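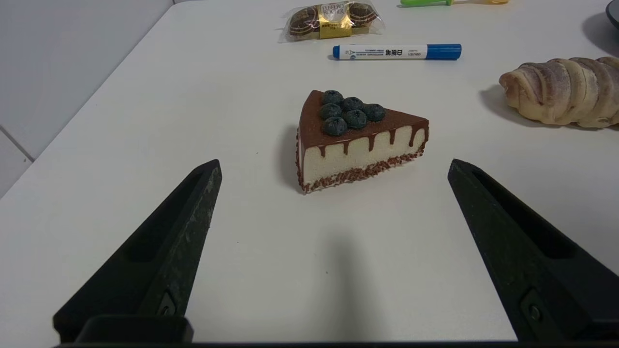 *Chocolate-glazed cake, one slice, with drips down the side*

From: Despina Karamanlidis
To: the Lunlow home bakers list
Date: January 28, 2013

Hi all,

Makis wrote:

> My glaze keeps sliding right off the cake and making a puddle on the plate. I've tried it twice now and wasted a lot of good chocolate. How do you get drips that stop partway?
>
> Also, does anyone still do the paper template thing for cutting slices? Nektarios swears by it.

Makis, I had puddles all through November, so you have my sympathy! Your glaze is too warm. Let it sit until it falls off the spoon in a slow ribbon, and get the cake really cold first (I leave mine in the fridge overnight, with the crumbs already pressed around the bottom). Pour in the middle, nudge it out to the rim with the back of a spoon, then hands off. I always want to fiddle and I always regret it.

I use cream and dark chocolate in equal weights, plus a bit of corn syrup for shine. Lefteris leaves the syrup out and says his tastes better, but it does go dull by the next day.

As for the template, yes, I still do it! Draw a circle on parchment the size of your pan, fold it in half, then in half again, and once more, and you get 8 even wedges. Any school compass will do for the circle. The case reads 圆规 No 8601, and the first part is just Chinese for compass.

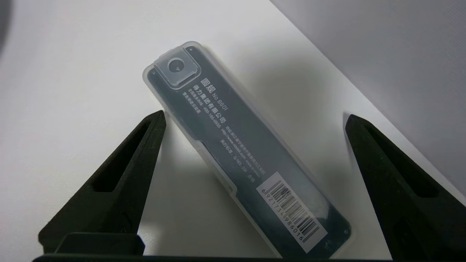 ## Spring swap

I still need to know who's coming. Prodromos has offered his kitchen again, and we can fit up to 2 cakes per person on the table. Write me off list, please, my inbox is easier to search than the archive.

Despina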